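Home | Galleries | Closets | Blankets & Beds | About

Winter Coats on the Bed: A Folding Gallery

346 shares | 3 comments

July is when I do the coats. I know, I know, it's hot and there are better things to do, but this is the month when I can haul every heavy thing we own out of the hall closet, look it over and fold it for the top shelf. And I love it! A big puffy coat is the most satisfying thing in the house to fold once you get the hang of it, and a bed with a soft blanket on it is the best work surface I know.

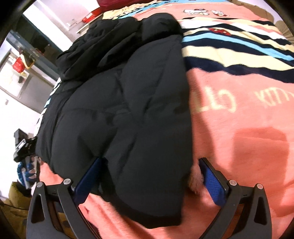
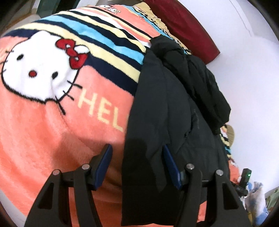
The black padded jacket on the coral blanket, both times. Look for the Hello Kitty face and the pale yellow letters in the second one!

A word about that blanket, which gets more compliments than any of the coats. The coral is so cheerful, and then you get that whole band of navy and light blue and pale yellow stripes running across it. Kitty has her red bow on, of course. We've had it on one bed or another through two moves (the apartment on Suvstead and then this place), and it has come through the wash more times than I could guess. It's plush, so coats sort of grip it and stay where you put them, and on a slick bedspread mine always slid straight to the floor.

The jacket is the workhorse of the closet. Plain black, matte, good for shoveling, good for the bus stop, good for lending to visitors who swear they packed for the weather. It was a clearance find at Nekano the winter we had ice on the inside of the kitchen window, and I went back the next morning hoping for a second one. Gone!

Some notes from the folding, in no special order:

Hoods. A padded hood wants to be a pillow. I used to fight it flat, and it would pop up again while I was doing the sleeves, so now I fold it down toward the collar and lay the top half of the coat over it. The weight holds it.

Zippers. Zip all the way up first. I skip this every year on one coat and every year I end up unfolding that coat.

Sleeves. Straight across the body, one over the other, cuffs pointing down. I've seen people tuck them behind, and it does look tidier from the front, but the bundle comes out lopsided and won't stack.

Air. Fold in thirds, then lean on it with both forearms and wait. You'll hear it sigh out through the seams (my favorite part, I could do it all afternoon). I don't use the vacuum bags anymore. They got our coats down to nothing, but the filling stayed lumpy well into December and I spent a whole evening beating it back into shape with a tennis ball.

Pockets! Check them before anything else. This year's haul across all the coats was a library card, two grocery lists, a mitten and 40 cents.

Where they go. I have three lidded bins from Hedetov, the deep ones, and each holds two puffy coats or one puffy coat and a pile of scarves. They fit the top shelf with just enough room to get my fingers over the lid. I put a strip of masking tape on the end and write what's inside, then in October I ignore the tape and open all three anyway.

The wool coats don't get folded at all. Those go over to Yazıcı, the cleaner by the post office, and come back on hangers, and they live at the far end of the rail behind the ironing board until the leaves turn. The rain jackets stay out all year.

Next gallery will be scarves and hats, if I can find where I put the hats.

Previous gallery: The Linen Shelf | Next gallery: coming soon

3 Comments

coatrackblues: My daughter had a Hello Kitty comforter for years and I would give a lot to have it back. Love those stripes! Does yours shed on dark coats? Ours left pink fluff on everything.

pinelane_mom: Tried the forearm method on my husband's parka last night and it DID sigh. We both laughed. It still takes up half the bin but it's a much nicer half.

Reply from the author: Ha! Give it a second lean before you close the lid. And coatrackblues, a little bit, yes, but a quick go with the lint roller before the coat goes in the bin takes care of it.

Back to top | Share | Print this page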